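Share 13 | Comments 2
Search this site Enter keyword

Bultamport test kitchen revises its plate-racking practice

The shared test kitchen in Bultamport has changed the way plates go into its stainless steel dish racks. The new practice, adopted in December, covers loading order, spacing and the point at which plates are taken off the stone-patterned work surface.

Plates and rack on the gray marble-patterned surface:
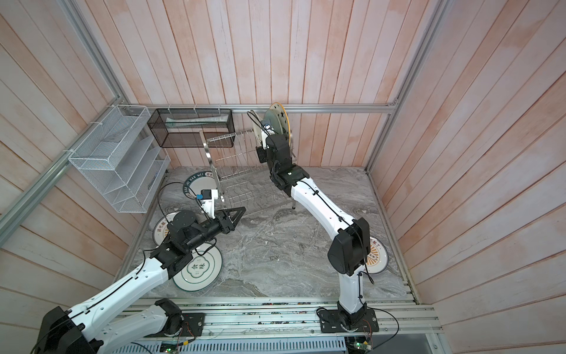
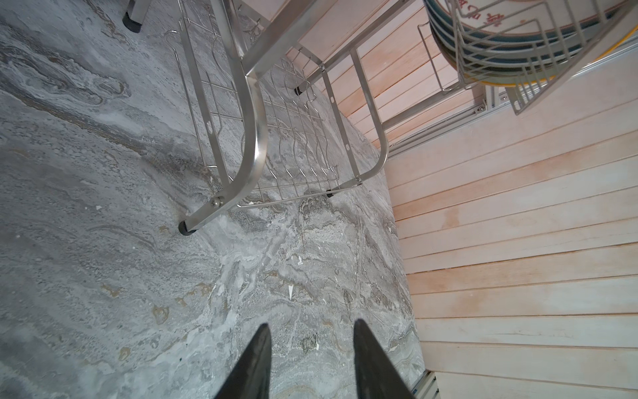
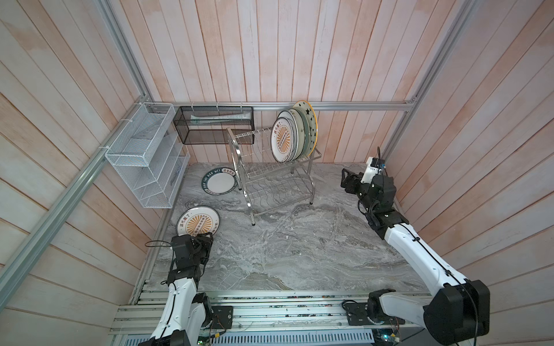

Tymofii Dovhaniuk asked whether loading by diameter would slow down the evening shift, when plates reach the racks in mixed batches. He would prefer to load in order of arrival and re-sort at the cabinet. The kitchen has kept diameter first for now and will look at his point again after eight weeks.

Under the revised sheet, the largest plates go in at one end of the rack and the smaller ones follow, all facing the same direction. Plates are set upright, one to a slot. Where a rim is thick enough to push its neighbor out of line, the next slot is left open. A leaning row is acceptable if every plate leans the same way — mixed leans are to be corrected before the next plate goes in.

Plates waiting for a slot may lie flat on the work surface, singly. Stacking beside the rack is no longer allowed. The old sheet permitted stacks of two, and the kitchen traced most of its chipped rims to that step.

The sheet also deals with the rack itself. All feet must rest on the surface before loading starts, and the rack is not to be moved while it holds plates. Screws at the legs are checked once a month and tightened by hand. Rubber feet that have hardened or split are replaced as a full set.

Patterned plates get one extra line. Several designs are in circulation, and they are no longer sorted by pattern at the rack. That sorting now takes place at the cabinet, where the shelves are labeled.

Joonas Tikkanen, listed as contact on the sheet, is taking written comments from kitchen users. A printed copy hangs by the door and spares are kept in the supply drawer. Plates with chipped rims go in the marked bin and are logged by 8 p.m. the same day. The limit of 24 plates per washing batch stays as it was.

2 comments | Share this item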